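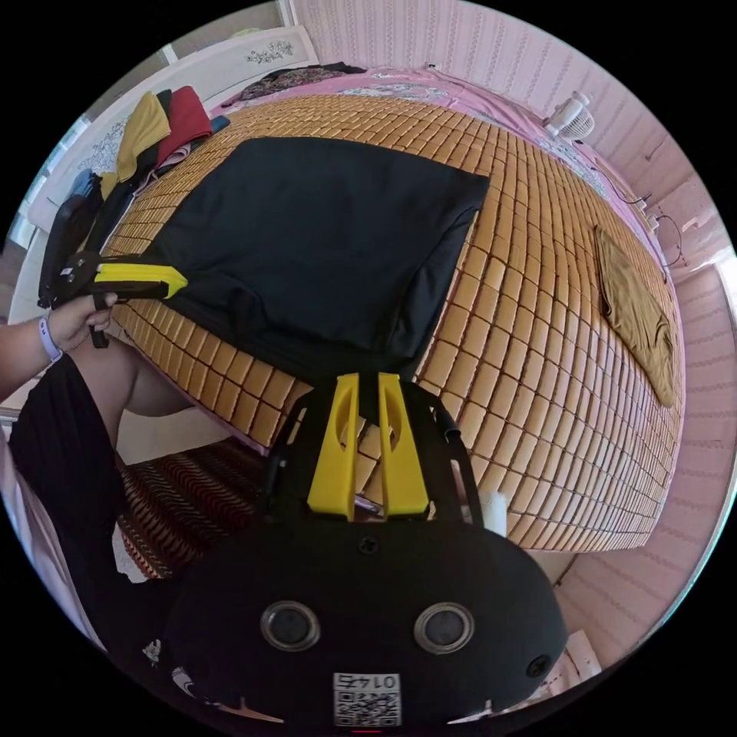 Issue 21

Router firmware, second attempt

The Entili 4 got its spring firmware on Thursday. I held off on the first build after Gilang Tuhumury reported that his unit lost its static leases when it restarted. The second build lists a fix for that, so I installed it on the spare router first and on the main one a day later.

The update file is 179 MB, a lot larger than the last one. Most of the increase seems to be the new web interface, which now ships with its own fonts and help pages. The old interface is still there if you add /classic to the address. I don't expect it to survive the next release.

Install notes, for anyone on the same hardware:

Export the settings before you start. The backup format has changed, and the new build reads old backups but the old build can't read new ones. If you think you might roll back, keep both files.

The router restarts twice. The status light goes off completely between the two restarts. Leave it alone. Mine took 9 minutes from upload to working Wi-Fi. 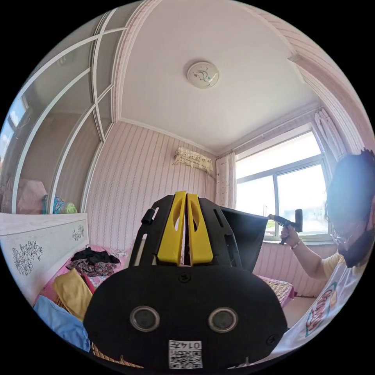
What changed

DNS over TLS can now be set per network. Before this it was all or nothing, and the guest network had to use whatever the main one used. I have the guest network on the provider's servers and everything else on Drinitz.

The lease table sorts by address as numbers. It used to put .100 ahead of .2.

Band steering has a signal threshold you can edit. The default is too eager for my apartment, and the laptop kept dropping to 2.4 GHz at my desk. Lowering it by four steps stopped that.

Scheduled restarts are still broken if the time zone is set by hand. Jomar Aquino filed this against the January build and the ticket is still open. Setting the zone by city name works.
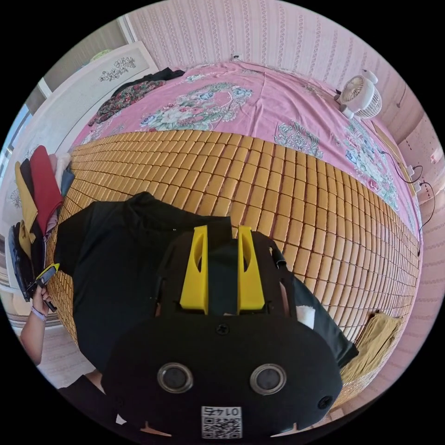 Black T-shirt, laid out flat.

I haven't tested the VPN server. Mawar Jugah runs it on the same model and sees no change in speed, though her old client profiles had to be exported again.

Next up is the Brirlow switch, if the serial cable arrives.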